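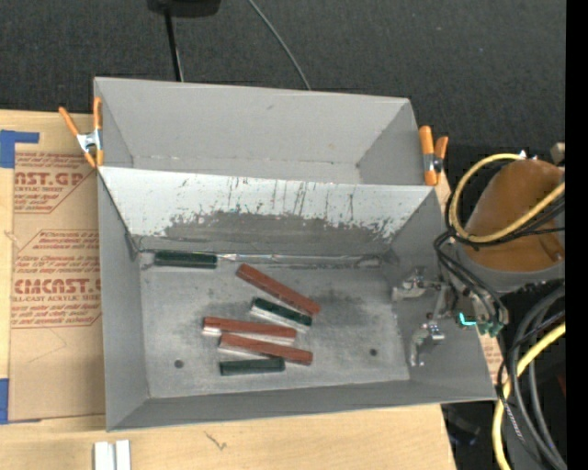
Repaint it or leave it ugly?
5 min read

**rustbucket_lane**
Settle something for my household. I bought an old Unine parts cabinet at the Brokthorpe flea market, the steel kind with shallow drawers and label holders that hold no labels. It was green once. Now it's green in the corners and brown everywhere a hand ever went. The drawers slide fine, and the whole thing weighs about as much as a piano and smells like a bus.

My wife wants it stripped and painted before it comes in the house. I want it left exactly as it is, which she says is also my position on the bathroom. I've wiped it down with dish soap and that's as far as we've gotten. It lives in the carport under a shower curtain until there's a ruling.

So which is it? I'm looking for opinions, and I'm really looking for opinions that agree with me.

**gusset**
Leave it. Everybody and their cousin has a powder-coated cabinet in some color named after a vegetable. You can't buy brown-where-the-hands-went.

Hit it with 800 grit, very lightly, only where it's rough enough to snag a sleeve. Then paste wax. Two thin coats, buff, done in an afternoon.

**MrsHalfInch**
You can absolutely buy brown-where-the-hands-went. There's a place near me that sells new shelving pre-scuffed and charges extra for the scuffing.

I'd paint it. It's a steel box for screws. Rust isn't a personality, it's iron leaving. If there's bare metal in a house with a shower in it, you'll have orange rings on whatever you set it on by spring.

**rustbucket_lane**
My wife has read your reply aloud to me. Twice.

**gusset**
Bare metal under wax does fine indoors. I have a bench vise that's been naked for longer than I've been married.

**MrsHalfInch**
A vise gets oily hands on it every day. A cabinet in the den gets a fern.

**oddsocket**
Before anyone strips anything, find out what the green is. Old shop paint can have lead in it and you don't want to meet that as dust. Test swabs are cheap. If it comes up positive, don't sand it at all, dry or wet, and please ignore the 800 grit advice above until you know. Same for wire wheels. A chemical stripper keeps the dust down but you still have to deal with the sludge properly, so call your county and ask where it goes.

If it's positive and flaking and there are kids around, I'd keep it out of the house until it's been dealt with. Waxing over loose paint just gives you shiny loose paint.

**gusset**
Fair. Test first, then do what I said.

**pelican_brief_case**
I'm going to be the annoying one and say it depends on what it is. If it's a working tool, protect it and move on. If it's furniture, do what the people who have to look at it want. What people call patina on a cabinet they call "that needs replacing" on a car.

I repainted a locker in February and regretted it for maybe a week. Then I put coats in it and haven't had a thought about it until this thread.

**tinsnips_104**
Wow, strong disagree with pelican. Once the original finish is gone it's gone, and you can always paint it later! I strip things for money (not much money) and the jobs I feel bad about are all ones where somebody wanted it to look new and then it did, and they stood there looking at it like I'd switched it on them. The dents show up more, for one thing. Old chipped paint hides a dent beautifully. Fresh gloss puts a spotlight on every one of them, so then you're filling and sanding and filling again, and by then you've spent more on the thing than the flea market guy could have dreamed of asking.

What did you pay, if that's not rude?

**rustbucket_lane**
Some 300 dollars, and it was a little rude. I told my wife less. She reads this forum now, as of yesterday, so hello.

**MrsHalfInch**
Three hundred for a rusty box, and it's the paint you two are arguing over. I like your wife.

**quietcoat**
Middle road, which is what I did with a desk: paint the outside, leave the drawers. The case gets a respectable coat, the drawer fronts keep all their wear, and it reads as on purpose. I used satin. Gloss looks like a filing cabinet at the DMV and flat picks up every fingerprint.

For stripping the case I used the Promik gel. It works, slowly, if you cover it with plastic wrap and go do something else. The can tells you to wait thirty minutes and the can is an optimist. I gave it most of a morning. Azimi Hardware carries it if you're anywhere near Brokthorpe, bottom shelf, behind the deck stain for some reason.

**gusset**
Painting half of it is how you get a cabinet neither of you likes.

**quietcoat**
We're very happy with the desk.

**gusset**
I'm sure the desk is lovely.

**oddsocket**
Did you swab it yet?

**rustbucket_lane**
Swabbed it in three spots, case and two drawers, after scratching down through the layers like the instructions said. All negative. There's a cream color under the green, and under the cream there's a different, worse green.

**tinsnips_104**
Oh now you HAVE to leave it. It's already been painted over and somebody went back to green!! There's history in there.

**pelican_brief_case**
Or it's proof that people have been repainting it all along and it survived every time. I'd call that a point for the wife.

**MrsHalfInch**
Seconded.

**rustbucket_lane**
Update, December 21, 2024. The ruling is in. The case gets painted, the drawers stay as they are, and it goes in the hallway, where I'm told it will be "seen briefly." So quietcoat wins and gusset can write a letter of protest.

Still need to pick the color. I suggested green.

**quietcoat**
Scuff it, prime it, and give the primer a full day even if the can says you don't have to. And take the label holders off first. They're a pain to mask.

**gusset**
Wax the drawers, at least. And the runners. A candle stub will do for the runners if you don't want to buy anything else this year.

**rustbucket_lane**
Label holders are riveted on, but they're on the drawers, so I've been spared. Candle stub we have. Thanks, everybody, including the people who took her side.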